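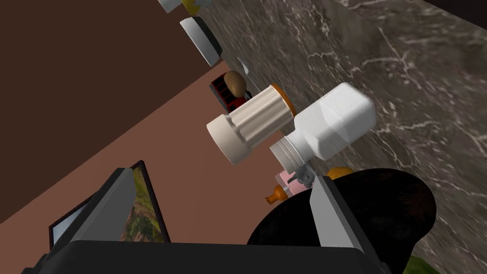 이 문서는 7월 23일에 마지막으로 편집되었습니다.

**그릴티츠**(Griltitz)는 식기 세척 및 주방 정리 작업에 쓰이는 로봇 팔 기반 자동화 설비이다. 그루르홀름(Grurholm)의 단체 급식 사업장에 처음 도입되었으며, 제어 소프트웨어로는 아도(Addo)를 사용한다. 본 문서는 설비의 구성과 함께 도입 이후 해당 사업장의 직무 변화를 다룬다.

## 개요

그루르홀름 급식장의 후처리 구역은 식기 회수, 잔반 제거, 용기 분류, 세척기 투입, 조리대 정리의 다섯 공정으로 나뉜다. 그릴티츠는 이 가운데 용기 분류와 조리대 정리를 담당한다. 나머지 공정은 사람이 수행하며, 세척기 투입은 반자동 컨베이어와 병행한다.

설비 도입은 시설 운영 책임자 앙하라드 기틴스(Angharad Gittins)가 주관하였고, 현장 통합은 고피나트 나다르(Gopinath Nadar)가 맡았다. 시험 운용은 8월에 시작되었다.

## 구성

### 말단 장치

말단 장치는 평판형 손가락 두 개로 이루어진 평행 그리퍼이다. 손가락은 회색이고 기저부는 검정에 가까운 짙은 회색이다. 흡착식 말단 장치는 세로 홈이 있는 원통 용기나 나사산이 있는 병목에서 기밀을 유지하기 어려워 채택되지 않았다.

### 시뮬레이션 환경

파지 동작은 현장 적용 전에 컴퓨터로 렌더링한 가상 조리대에서 검증한다. 가상 조리대는 흰색과 옅은 회색 줄무늬가 있는 회색 대리석 상판과 갈색 벽으로 구성되며, 상판 위에 형상과 크기가 다른 물체를 섞어 배치한다. 옆으로 누운 흰색 플라스틱 병, 주황색 뚜껑이 달린 크림색 원통 용기, 감자, 흰색 그릇 등이 쓰인다. 서로 맞닿은 물체는 윤곽 분리가 어려우므로 별도의 시험 항목으로 관리한다.

시험 목록에는 232개 배치가 등록되어 있다. 배치마다 물체의 자세와 시점 기울기를 달리하며, 실패한 배치는 원인 부호를 붙여 재시험 대기열로 보낸다.

### 제어 소프트웨어

아도는 인식, 파지 계획, 경로 생성의 세 모듈로 구성된다. 인식 모듈은 물체별 신뢰도를 출력하고, 기준값에 미달한 물체는 작업 대상에서 제외한 뒤 담당자 단말기에 표시한다. 파지 계획 모듈은 손가락이 닿을 면의 폭과 주변 물체와의 간격을 계산하여 접근 방향을 정한다.

## 작업 절차

1. 담당자가 작업 구역의 출입 차단봉을 내리고 단말기에서 구역 번호를 확인한다.
2. 인식 모듈이 조리대를 촬영하고 물체 목록을 생성한다.
3. 담당자가 목록을 검토하여 파손 식기와 날붙이를 제외한다.
4. 로봇이 승인된 물체를 분류함으로 옮긴다.
5. 남은 물체는 담당자가 수작업으로 처리하고 사유를 입력한다.

연속 파지 실패가 10회에 이르면 설비는 자동으로 정지한다. 재가동 권한은 교대 조장에게 있다.

## 직무 변화

### 업무 재배치

도입 전 분류 담당자는 교대 시간 대부분을 조리대 앞에 서서 보냈다. 도입 후에는 예외 처리, 목록 검토, 분류함 교체가 주 업무가 되었다. 반복적인 허리 굽힘과 손목 회전은 감소한 반면 화면 주시 시간과 호출 대응 빈도는 증가하였다. 후처리 구역의 정원은 유지되었으나 신규 채용 공고에 단말기 조작이 요건으로 추가되었다.

### 교육

분류 담당자는 설비 교육을 이수하여야 단독 근무에 배정된다. 교육은 차단봉과 비상 정지 조작, 예외 부호 입력, 그리퍼 세정으로 구성된다. 교육 담당은 테그웬 니스(Tegwen Kneath)이며, 교재는 그라마노(Gramano)가 제작하였다. 초기 교재는 예외 부호를 영문 약어로만 표기하여 입력 오류가 잦았고, 개정판에서 부호별 설명이 병기되었다.

### 쟁점

작업 속도를 누가 정하는가를 두고 이견이 있었다. 초기 설정에서는 목록 승인이 지연되면 경고음이 울렸으며, 근로자 대표 로드리 워건(Rhodri Wogan)은 이 기능이 검토를 형식화한다고 지적하였다. 이후 경고음은 폐지되고 화면 표시로 대체되었다. 개인별 승인 시간 기록은 근무 평가에 사용하지 않기로 합의되었으나, 보존 기간에 관한 조항은 확정되지 않았다.

## 한계

- 투명 용기와 광택이 강한 금속 식기는 인식 신뢰도가 낮다.
- 뒤집힌 그릇은 테두리가 상판에 밀착되어 손가락 삽입 공간이 부족하다.
- 부분적으로 가려진 소형 물체는 인접 물체를 제거한 뒤 다시 인식하여야 한다.
- 가상 환경의 마찰 계수는 기름기가 남은 식기의 조건을 충분히 반영하지 못한다.

## 같이 보기

- 평행 그리퍼
- 협동 로봇
- 단체 급식
- 직무 재설계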